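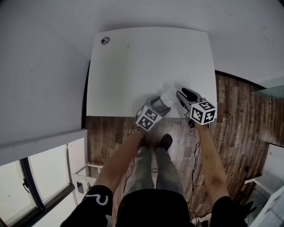

Kokby open day demos: README

G'day, and thanks for grabbing the files! These are the demo recordings from the Kokby open day, plus the bits of paper and code that go with them. I'm the one who put the folder together, so if something's mislabelled it's my fault and you can have a go at me in the issues.

Last updated 6/25/20.

What's in here

There are 2610 short recordings in all, most of them made by visitors on the day and the rest by our own crew while we were setting up. Everything was done with the hand-held grippers, one in each hand, at the plain white table. The marker cubes on the grippers are how we get the poses, so please don't crop them out if you're re-exporting video for your own use.

The folders:

demos/ — the recordings, one subfolder per session, numbered in the order people walked up
calib/ — calibration for both grippers, done before the doors opened and again after lunch
sheets/ — the sign-up sheets with names taken out
scripts/ — a loader, a viewer and a very scrappy plotting thing I keep meaning to tidy

How the day ran

We had 43 people through the room and 36 of them wanted a turn, which beat anything we'd planned for (I'd printed 20 sign-up slots, whoops). Each visitor got a quick go at opening and closing the jaws on nothing, then picked a task from the card pile. The tasks are all small stuff: pick up a bit of scrunched material and put it down somewhere else, pass it from one gripper to the other, push it across the table and back. Kids were brilliant at the passing. Grown-ups kept trying to turn their wrists right over and losing the tracking.

Zane Mägi ran the other half of the demo, where the arm we call Dramani replayed a few moves recorded that morning. That got the biggest crowd by a mile. The replays aren't in this release, sorry, as the logs are in a different format and Zane's still converting them.

Labels

Task names come from the cards. "Esine" is the single-hand set and "Bevley" is the two-hand set — don't read anything into the names, they were on the whiteboard already and they stuck. Each session has a notes.txt, and some of those are just me typing "good one" or "dropped it twice, wants another go". Keep them or chuck them.

Known problems

Sessions 1 to 18 have the left and right grippers swapped in the metadata. The loader fixes this on the fly, but if you're reading the files yourself you'll need to do the swap. I noticed while eating my sandwich and fixed it from session 19 onwards.

The jaw width reading drifts a touch over a long session. I've left it raw.

A fair few recordings start with the person already moving. We told everyone to wait for the beep and the beep was too quiet to hear over the chatting.

Mind the tabletop if you're doing anything with background subtraction, too. It's pale and matte but there's a faint smudge up near the little round black-and-white fitting by the corner, and my first attempt kept picking the fitting out as an object.

Using it

Unzip, run scripts/check.py first, then scripts/view.py with a session number. Python 3 only. The viewer is slow on my old laptop and fine on everyone else's.

Happy for you to use it in class, in a paper or for mucking about at home. Please mention the Kokby open day somewhere, and if you find more swapped sessions, open an issue and tell me the number.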